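## Checking Finger Alignment and the Wrist Camera

This procedure applies to the Irura cell and is carried out after every 60 hours of operation, or whenever the fingers have been replaced. Allow 14 minutes. The operator must hold a current cell permit issued by Sneha Dwivedi.

1. Set the controller to manual and lower the speed limit to its minimum.
2. Wipe the camera window with a dry lint-free cloth. Do not use solvent.
3. Open the fingers fully and bring the wrist down over the pale work surface.
4. Open the live view on the pendant.

With the fingers open, both tips should appear at the same height, with a clear gap between them. A difference between left and right usually means that one finger is not seated on its base. 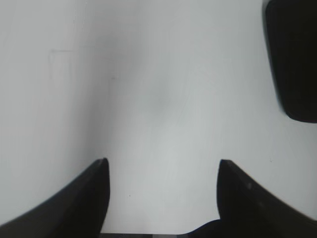

Small specks and faint marks on the work surface do not affect the check. A speck that stays in the same place in the view while the arm moves is on the camera window, and step 2 must be repeated.

If the tips are uneven, loosen the base screws on the higher finger, press it home and retighten. Close and reopen the gripper before looking again – the first reading after an adjustment is not reliable.

Record the result in the Zerkik log under code 684. Fingers are replaced after 2,000 cycles, whatever their appearance. Requests for spare sets go to Walid Bataineh.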